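Stondmont Help > Robotics and Automation > Kits and Accessories

Is the Skillex two-hand gripper kit worth it for a small shop?

Asked by Tanveer Yousafzai on November 20, 2025
Tags: handheld grippers, demonstrations, Skillex, training data

We package hair accessories and small bath items for other companies. We have one two-arm robot that came with the building lease and mostly does sorting. I want to teach it to pick up loose items off a flat board and turn them to face the same way before they go in a tray. Brushes are the worst because the handle and head are so different in thickness.

The dealer (Gondal) is offering the Skillex kit, which is two handheld grippers, the marker plates, cables and a year of their processing service. You do the task yourself holding the grippers, it records what your hands do, and their service turns it into something the arms can learn from. They also quoted the Cokum kit, which is cheaper but has only one gripper.

My questions:

Is the second gripper needed if most of our items can be picked up with one?
How long before a normal employee can do usable recordings?
Do the cables get in the way? There is a wireless version but it is not available until March.

I don't write code beyond small changes to scripts. Whoever records will be one of our regular packers.

3 answers

Answer 1 (accepted)
Asif Abbasi

I have used the Skillex kit at work for most of this year, on kitchen tools and personal care items. I paid for it at the normal price through a dealer.

On the second gripper: for turning things around, yes, get it. A one-gripper pick is fine if the item is already close to the right angle. If it is lying the wrong way you have to put it down and pick it up again, and each regrasp is a place for the recording to go bad. With two you can hold the handle with one and steady the head with the other. If your items are all short and you only lift and drop, the Cokum will do and you can save the money.

On learning time: our first person needed 2 shifts before the service stopped rejecting most of her recordings. The main problem was speed. People move at packing speed and the tracking loses the marker plate. The other problem was turning the wrist so the plate faced away from the camera. The manual covers this in one line and it should be a full page.

For one brush task we recorded 237 runs and the service threw out 59 of them. The reasons it gives are short ("marker lost", "jaw data missing") but they are usually right. After training on the rest, our arms could pick the brush up from most positions on the board. They were still poor when the handle pointed away from the robot. We fixed that by recording more runs with the handle that way.

On cables: they are annoying but you can work with them. Run them off the back of the grippers and toward you, and leave enough slack to reach the far side of the board. Tie them down somewhere below table height so the weight isn't pulling on your wrist. I would not wait for the wireless version only for this.

Things I don't like about the kit:

The triggers are stiff for small hands.
Calibration has to be redone if you knock a marker plate, and you will knock one.
The yearly service fee is not on the front page of the quote. Ask for it in writing.

Use a plain, matte board. We started on a shiny steel table and the rejected runs were much higher. Also have the person wear close-fitting sleeves, as loose cuffs can cover the plate.

Starting position for a brush should be something like this, item near the middle and the jaws a little open:

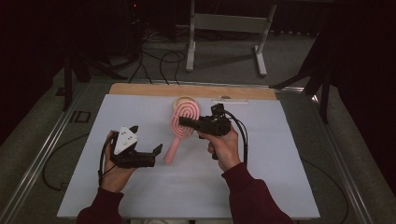 Tanveer Yousafzai replied that the stiff triggers worry him more than the cables, because two of his packers already have sore thumbs by the end of a shift, and asked whether the spring can be changed.

Asif Abbasi: There is a softer spring but it's not in the box. You have to ask support for it. Ours took 3 weeks to come. It helps, though the jaws open a bit slower with it. I would also limit recording to short sessions and swap people.

Answer 2
packline_dee

Have only used the Cokum. It's OK. Software is simpler than what is described above and there's no yearly fee, at least when we bought it. Can't compare to the other one. For brushes I would probably want two hands.

Answer 3
mrollins

Why not just put in a guide rail so everything arrives facing the same way? Cheaper than any of this.

Comment from Tanveer Yousafzai: We tried a rail. The brushes jam in it. Going to ask Gondal for a trial of the Skillex and get the service fee in writing first.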